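Print | E-mail
Reading time: 2 min

The Ukumden parts boards

Gallery by Radomir Kos

Ukumden is the workshop on the upper floor of the old Ortner building in Cirnville. It has been used for small assembly work since February, and most of what gets put together up there starts out on a board. The boards are large and plain, and each one holds the parts for a single job.

The idea came from the previous shop, where parts were kept in bins along the back wall. It worked well enough for screws and washers. Larger pieces ended up stacked on top of each other, and the cut-out plates got scratched on their way in and out. Moving everything onto open boards took about 97 hours, spread over the evenings we had free.

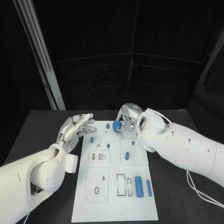
Blue parts and cut-out plates on the white board, with a blue ring held just above it near the top edge.

The tables are kept dark. A white board shows up well on a dark gray top, and blue parts show up well on the white board, so a piece left in the wrong spot is easy to find at the end of the day. Black fabric behind a table keeps the background plain. It collects lint and has to be brushed down every so often.

Plates are the slowest to set out. Many of them look alike until they are turned over, and the cutouts have to match the drawing for that job. Rings are easier to pick up and easier to lose, as they will roll if they land on edge. Anything that falls goes back to the sorting tray first and is checked before it is returned to the board.

Boards for the Stiruvo job are stored flat on the lower shelf, in room 201. Please put them back the same way up. Drawings are in the folder by the door.

Page updated 16 March 2019

Contact | Copyright Ukumden Workshop, Cirnville | Back to top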